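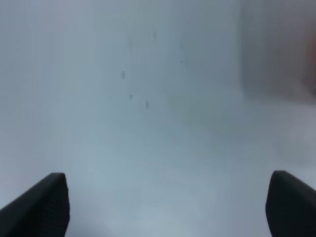
View from the wrist camera at close range. The fingers are open, with nothing held between them, and small dark marks are visible on the pale surface beyond.

Good Practice Gallery: Wrist Cameras and Grippers

The Verkier Handling Cell Guidelines set out what is expected of any team that operates a robot arm with a camera mounted at the wrist. They apply at the Bratia and Paredes sites, to permanent staff and visiting teams alike. The gallery accompanies Section 4, Gripper and Camera Condition, and should be read together with the cell logbook.

Notes to the picture

Finger position. Section 4.1 requires each work period to begin and end with the fingers fully open and free of any part. The operator confirms this on the wrist view and again by eye from outside the guarded area. A wrist view alone is not accepted as confirmation.

Marks in the view. The specks in the upper middle of the picture are soft and blurred. Marks of this kind may be on the work surface or on the camera window, and a single picture does not settle the question. Section 4.3 asks the operator to move the arm a short distance sideways and compare the two views. Marks that stay in the same place in both views are treated as being on the window. Marks that shift are treated as being on the surface.

Focus. A surface very near the camera will often look soft. This is not recorded as a fault unless the test card is also soft at its marked distance of 30 cm.

Finger faces. Fine vertical ribbing can just be made out on the inner side of the left finger. Gripping faces are inspected by hand, with the arm locked out, and are replaced as a pair after 3000 cycles or at the first sign of uneven wear – whichever comes first.

Light. Even lighting without hard shadows is preferred for all wrist camera work. Teams should not add portable lamps inside the cell without written approval from the site lead.

Cleaning

The camera window is cleaned with the dry cloth supplied in the Zellier service kit. Liquid cleaners are not to be sprayed toward the wrist under any circumstances. Work surfaces are wiped down at the end of each work period and whenever marks could be mistaken for small parts. The arm must be locked out before anyone reaches into the cell, including for a task that takes only a few seconds.

Records

Wrist views saved as part of an inspection are kept for 61 days, with the cell number and the operator's initials entered in the logbook. Views that show a person are to be reported to the site lead and are not shared outside the team. Where a mark has been traced to the window or to the surface, the finding is written beside the entry for that view. "Checked" is not a sufficient entry.

Changes in this edition

Section 4.3 has been reworded following the November review, and the sideways comparison now applies to all 32 cells. The former rule, which allowed the operator to judge marks from one view, has been withdrawn. Printed copies of the earlier edition should be removed from cell doors and returned to the site office at Paredes.

Related pages: Section 3, Guarding and Access. Section 5, Part Presentation. Logbook forms.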